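Notas para la charla — Presupuestar un brazo sin perder amigos en contabilidad

Diapo 1. Saludar. No disculparse por el título. Si Reisinger está en primera fila, mirar a la segunda.

Diapo 2. El precio del catálogo. Dejarlo en pantalla lo justo para que alguien lo apunte mal. Decir: esto es lo que cuesta la foto. Lo demás viene en la página siguiente, en gris clarito.

Diapo 3. Nuestra partida olvidada: 1.815 euros en dedos de repuesto, bridas y cables. En la hoja figuraba como «varios». Pausa. La palabra «varios» no debería poder escribirse en una solicitud de compra.

Diapo 4. Las dos ofertas. Nukano: entrega rápida, formación aparte, 3.000 euros. Flevlow: formación incluida, entrega en marzo, sin precisar de qué año (esperar risa; si no la hay, seguir). Elegimos Nukano y pagamos la formación. Mwangi Ndung'u pidió que constara su voto en contra y consta.

Diapo 5. La vajilla. Para la tarea de los platos compramos 20, de colores, los más baratos de la tienda. Intervención pidió tres presupuestos. Por platos. Contarlo despacio.
Ojo: el escurreplatos, la cesta, las mazorcas y la taza también son equipamiento, y alguien tiene que ir a comprarlos un martes por la tarde. Ponedle horas a ese alguien.

Diapo 6. Calendario. De la firma a la primera prueba, seis meses. El plan decía seis semanas. Enseñar el plan de todos modos, que está muy bien maquetado.

Diapo 7. Mantenimiento. En Nelholm no lo presupuestaron el primer año — les salió gratis hasta que dejó de salirles. Proponer una línea fija anual, con nombre propio y sin la palabra «varios».

Diapo 8. Última. Dejar la foto de la mesa durante el turno de preguntas. No leer la dirección de correo en voz alta.
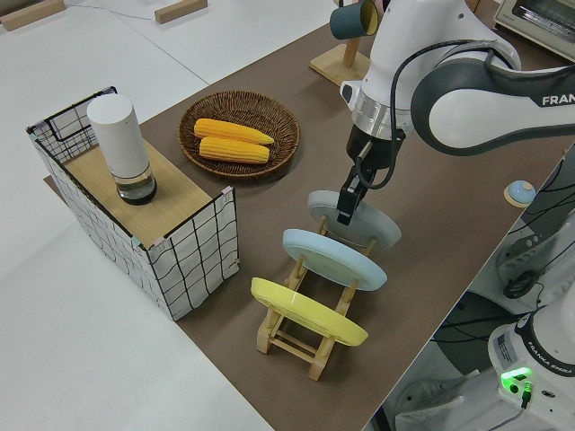

Seraina Egger preguntó si no convenía alquilar el primer año y comprar después, con los gastos ya conocidos, y añadió que a ella el alquiler se lo aprobaron en una tarde y la compra sigue en un cajón.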